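How I Set Up a Breakfast Counter That Survives the Morning

My kitchen counter and I have been fighting since March. I love breakfast, I love coffee, I love toast in all its forms, and I own way too much stuff for all three. For a long time everything just lived wherever I'd last put it down, and every morning started with me shoving things sideways to find room for a plate. So I finally took one evening and sorted it out, and I'm writing down how I did it, mostly because my sister-in-law keeps asking and I keep sending her voice messages that are way too long.

You'll need a free evening (it took me 90 minutes, including a snack), a damp cloth, a tape measure and some patience.

Step 1: Take everything off

Yes, everything. Put it on the table or the floor. I know it's tempting to clean around the toaster oven but you will be horrified by what lives under there. Unplug things first and let them cool if you've used them. Shake the toaster out over the sink, pull the crumb tray if yours has one, and wipe the counter with warm water and a drop of dish soap. Skip the vinegar if your top is real marble! It can etch the stone, and I learned that in my last apartment with a lemon.

Step 2: Put the hot stuff together

Toaster, toaster oven, anything that makes heat. They go at one end, close to the outlet, so the cords aren't crossing the part where you work. I keep all of mine on the left. Check your manual for how much space the oven wants around it and stick to that, even if it eats up counter you'd like to use.

One thing I'm still working on is towels. The top of the toaster oven is exactly the right height for dropping a towel on, and I do it all the time, but it has to come off before the oven goes on. Every time! I'm going to put a hook up on the side of the cabinet and see if I can retrain myself.

Step 3: Give the middle to a tray

This was the big one for me. I bought a large wooden tray from a little shop called Fumitz, meaning to use it for breakfast in bed (ha), and it's been on the counter ever since. Whatever I'm making that morning goes on the tray. When I'm finished, the tray gets cleared, and that's the rule I keep best out of all of these.

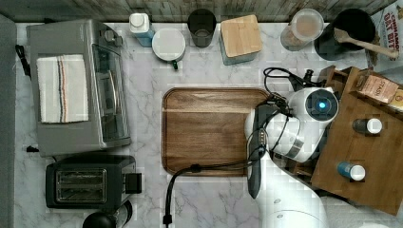
The big walnut tray in the middle of the counter, with the small things lined up along the back.

Measure before you buy one. You want some counter left in front of it for a plate or a bowl, and if you have less than 30 inches of depth to play with, go for a long narrow tray over a squarish one. A raised rim is worth having too, it keeps the oats and sugar from wandering off.

Step 4: Line up the back row

Small things go along the wall in one row, one deep. As soon as you start a second row you'll forget what's behind it. I sort mine by how often I grab them, so mugs and spoons are easy to reach and the things I use once a week go wherever they fit. Canisters with flat lids are great if you're short on space. Mine are from Ostermann and I've had them forever. Clear jars are nice for cereal too, you can see when you're running low, and a 16 ounce one holds enough for me for a few days. The rest stays in the box.

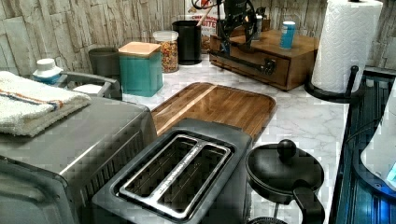
Step 5: Raise the coffee corner

If you make coffee at home you know how it spreads. Beans, scoops, filters, the little brush. A low box with a drawer fixes a lot of that, because the gear can stand on top and the bits can go inside. Pick one that's heavy enough not to slide when you pull the drawer open, and stick felt pads underneath if your counter is slippery. Wipe the top of it when you wipe the counter or the grounds will build up in the corners.

Step 6: Do a two minute reset at night

Crumbs out, mugs in the dishwasher, cutting board washed and stood on its edge to dry, tray cleared. I do mine while the kettle boils for tea. Some nights I skip it and I can tell by 7 a.m.

If you try this and your counter is tiny, start with the tray and the back row and leave the rest for another weekend. Next up for me is the drawer under the sink, and I'm a little scared of it.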